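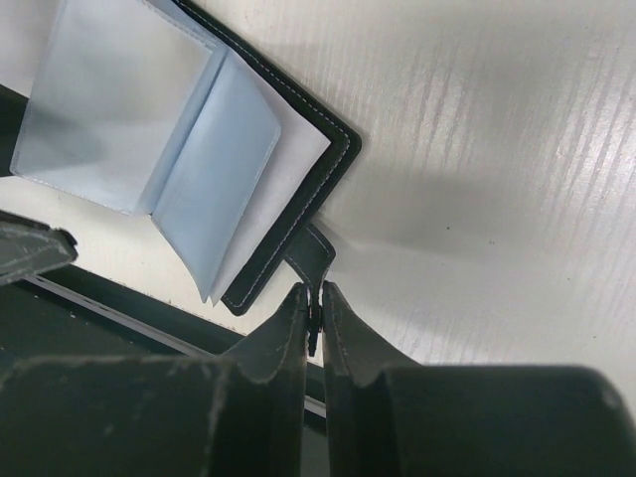

Club de robotique Louro – Groupe manipulation

8 décembre 2020

Depuis trois semaines, je travaille avec un portefeuille. Je précise tout de suite que le français n'est pas ma première langue, et que je relis chaque paragraphe deux fois avant de le publier. Si vous trouvez une faute, vous pouvez me l'écrire, je la corrigerai volontiers.

Dans notre club, chaque petit groupe doit choisir un objet du quotidien et apprendre au bras à s'en servir. Le groupe de Birdie Nguyen-Tran a pris une boîte à œufs. Un autre groupe a pris une fermeture éclair, et je crois qu'ils le regrettent un peu. Moi, j'ai proposé le portefeuille vert foncé en cuir, avec les pochettes bleues à l'intérieur et la petite languette qui sert à le fermer. Je pensais que ce serait un objet facile. Il est plat, il ne roule pas, il ne se casse pas si on le fait tomber.

La tâche est divisée en deux parties. Dans la première, le portefeuille est ouvert sur la table et la pince doit saisir la languette. Dans la deuxième, elle doit la ramener de l'autre côté pour fermer. Pour le moment, je parle presque uniquement de la première partie, car la deuxième me donne encore beaucoup de soucis.

Le problème principal est l'épaisseur. Nos doigts de pince sont gros et sombres, avec un aspect de caoutchouc, et ils se terminent par des pointes minces. Quand on prend un cube, tout le monde est content. Quand on prend une languette de cuir, il faut que les deux pointes arrivent exactement de chaque côté, sinon l'une des deux pousse la languette et l'autre se ferme sur rien. J'ai vu cela tellement de fois que je peux maintenant reconnaître l'erreur au bruit du moteur, avant de regarder l'écran.

Ma première idée était de descendre verticalement et de fermer. Cela marchait quand la languette était un peu relevée. Quand elle était bien à plat contre la table, les pointes glissaient dessus. J'ai donc essayé d'approcher plus bas, mais alors les doigts appuyaient sur la table et le bras se mettait en sécurité. Il fallait le redémarrer, attendre, refaire la position de départ. À la fin d'une séance comme celle-là, on a surtout appris la patience.

C'est Malcolm Haworth qui m'a conseillé de ne plus penser à la languette seule. Il encadre notre groupe et il a l'habitude de poser une question, puis de partir chercher du thé. Sa question était : « Qu'est-ce que le cuir fait quand tu le touches à côté ? » J'ai passé la soirée à toucher à côté. J'ai appris que si une pointe appuie légèrement près de la couture, la languette se soulève un peu toute seule. Ce n'est pas beaucoup, mais c'est assez pour que l'autre pointe puisse passer. Depuis, la prise se fait en pinçant la languette dans le sens vertical, entre les deux extrémités, et je la trouve beaucoup plus stable.

Je voudrais parler aussi de la couture blanche, parce qu'elle m'a rendu service. Le cuir est si sombre que, sur l'image de la petite caméra du poignet, il se confond facilement avec les doigts. Les fils clairs, au contraire, se voient bien. Ils suivent le bord de la couverture et ils font le tour du bout arrondi de la languette. Quand je téléguide le bras, je regarde cette ligne et presque rien d'autre. Je ne sais pas encore si le modèle, lui, regarde la même chose. Birdie pense que oui. Je voudrais le vérifier en cachant la couture avec un feutre noir, mais il faudrait d'abord un second portefeuille, et je n'ai pas envie d'abîmer celui-ci.

Les pochettes bleues sont une autre histoire. Elles sont souples et translucides, et elles ne restent jamais comme on les a laissées. Une pochette se relève, une autre retombe, et la lumière fait dessus des reflets blancs. Au début, je les remettais toujours dans le même ordre avant chaque essai, très soigneusement, avec les deux mains. Malcolm m'a demandé pourquoi je faisais le ménage. Il avait raison : si le portefeuille est toujours présenté de la même façon, le bras n'apprend que cette façon. Maintenant je l'ouvre, je le pose de travers sur la table, et je laisse les pochettes faire ce qu'elles veulent.

Pour ceux qui s'intéressent aux chiffres, j'ai enregistré jusqu'à présent 282 démonstrations. Le but fixé par le club est de 1 000 avant la présentation de janvier. Une bonne séance m'en donne 22, si le bras ne s'arrête pas et si je ne change pas d'avis au milieu. Je vous laisse faire le calcul, je l'ai déjà fait et j'ai ensuite demandé des heures supplémentaires dans la salle.

Nous rangeons tous les enregistrements dans un petit logiciel écrit par des anciens du club, qui s'appelle Selell. Il n'est pas très joli, mais il permet d'ajouter une note à chaque essai. J'écris mes notes en français pour m'exercer. Au commencement, elles étaient très courtes : « raté », « bon », « raté ». Maintenant j'écris par exemple « la pointe droite arrive trop tôt » ou « languette prise trop près du bord ». C'est utile pour le projet, et c'est utile aussi pour mon vocabulaire. J'ai appris le mot « languette » ici ; avant, je disais « la petite langue », et on m'a laissé le dire pendant plusieurs jours.

J'ai une question ouverte, et je serais heureux de lire vos avis. Faut-il garder les démonstrations où je me suis corrigé en cours de route ? Par exemple, j'approche, je vois que je suis trop à droite, je recule, puis je recommence et je réussis. Birdie les garde toutes pour sa boîte à œufs. Elle dit que le bras doit apprendre à se rattraper. Dans mon cas, j'ai peur qu'il apprenne surtout à hésiter. J'ai décidé de les mettre dans un dossier séparé et d'entraîner le modèle avec et sans ce dossier. Le résultat viendra dans un prochain billet.

Quant à la fermeture, je peux dire seulement ceci : tirer sur la languette ne suffit pas. Quand on tire, tout le portefeuille vient avec elle et se promène sur la table. Il faudrait un deuxième bras pour le tenir, ou bien un mouvement plus rond, qui soulève avant de ramener. J'ai dessiné ce mouvement sur papier et il est très beau sur papier. Le groupe de Lakness, avec qui nous échangeons parfois des conseils, a résolu une difficulté semblable avec un carnet à élastique, et ils ont promis de m'envoyer leurs trajectoires.

La prochaine fois, je voudrais montrer aussi les courbes d'entraînement, si j'arrive à les rendre lisibles. D'ici là, il me reste à nettoyer les doigts de la pince, qui ont pris de la poussière et quelques rayures, et à comparer la prise avant et après. Si quelqu'un du club lit ce billet : j'ai réservé la table blanche pour toute la soirée de demain, et je veux bien la partager à partir de la deuxième heure.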